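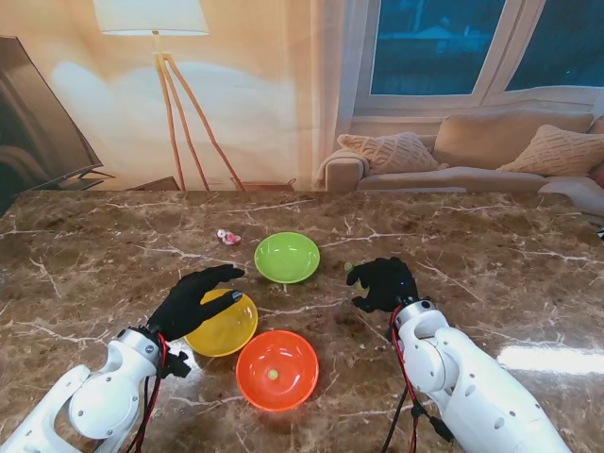 Ok-hee Chae wrote to us after her club's first term with the kit that she'd expected the students to fight over who got to drive, and what they fought over was who got to write the next task. We've heard versions of that from other clubs since, and it makes us very happy!

Fesia Two-Arm Club Kit

The Fesia is a tabletop pair of arms with five-fingered hands, made for school clubs, evening classes and student competition teams. White plastic arm segments, silver wrists, black hands. It goes together with a screwdriver and a fair amount of patience, and once it's up it does the kind of work students really want to try: picking up a ball, steadying a bowl with one hand while the other one reaches, sorting small things by color, dropping them and trying again.

We designed it with a club night in mind. Bolt it down once, leave it set up if you have the space, and a team can be moving the arms within the first few minutes of a meeting.

What comes with it

Two arms, left and right, with wrists fitted
Two five-fingered hands
Power supply and all arm wiring
Table clamps (for tops up to 5 cm thick)
Spare screws, spare joint covers and a hex key set
Diko control software, one license per club, any number of student accounts
Printed task book with 121 tabletop tasks, easy to very hard

You'll need to supply a laptop, a sturdy table and your own objects. Please do raid the kitchen and the toy box for these! Plastic bowls are great because they're light, they slide when you bump them and they survive the floor. Soft balls are good for a first grasp. Little figurines are much harder than they look, with all those odd angles, and we'd save them for a team that's already comfortable with balls and blocks.

Building it

Plan on two or three meetings for the build. The segments have cutouts, so students can see into the joints as they go, and the younger ones tend to like this part best. Leave plenty of slack in the wiring at the wrist. If a cable pulls tight when the wrist turns all the way, loosen it and route it again before you go any further. Hartmut Stöcker's build notes are in the back of the task book and they're worth reading aloud to the group, especially the page on tightening the wrist screws in the right order.

Running it in class

Diko has two modes. In lead mode a student steers the arms directly. In replay mode the arms repeat a saved motion, and then you move a bowl a little to one side and see what happens. (Usually a miss. Then a very good discussion.) Most clubs start with one hand only and bring in the second after a few weeks. Two-handed tasks start at task 40 in the book, but you can jump ahead if your group is itching to.

A setup that works well: one student on the left arm, one on the right, one calling the moves, one keeping the log. Swap every ten minutes or so. The speed limit is set in the teacher account and students can't change it.

The Asside Cup

Teams using any two-arm kit can enter the Asside Cup in July. Each team gets a tray of objects they haven't seen before and a set of bowls, and five minutes on the clock. Teams of up to 5 students. Auður Hafþórsson runs the practice sheets for it and adds new ones through the spring - they're free to download whether or not you enter, and they make good filler for a slow evening.

Specs and care

Hand motors are rated for 2,000 full closes before the first service
Replacement fingers are sold singly, left and right hands use the same ones
Wipe the hands with a dry cloth, no sprays
Store with the hands open
Suggested age: 12 and up, with an adult in the room

Updated 1/4/18: the task book is now in its second printing, with corrected drawings for tasks 17 and 63. If you have the first printing, write to Wim Van Dijk at the parts desk and he'll mail you the new pages.

Goes well with: Fesia spare hand, Fesia finger pack, Diko extra license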